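Home Products Sim Packs Support Cart

Ondach Visto – grasping benchmark pack for simulated arms 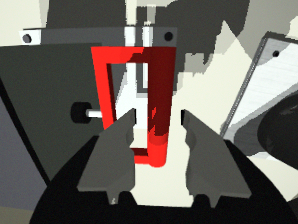

I built Visto to answer one nagging question – does a grasp policy trained wholly in sim care how messy the shadows are? Turns out mine did, a lot! You get 40 rendered layouts and 3000 practice grasps, plus the 276 held-out trials I scored my own policy on (the hard shadows cost it more than I'd like). Colour and lighting can be set separately. Loads in Votis, and I'm porting it to Salameh by December.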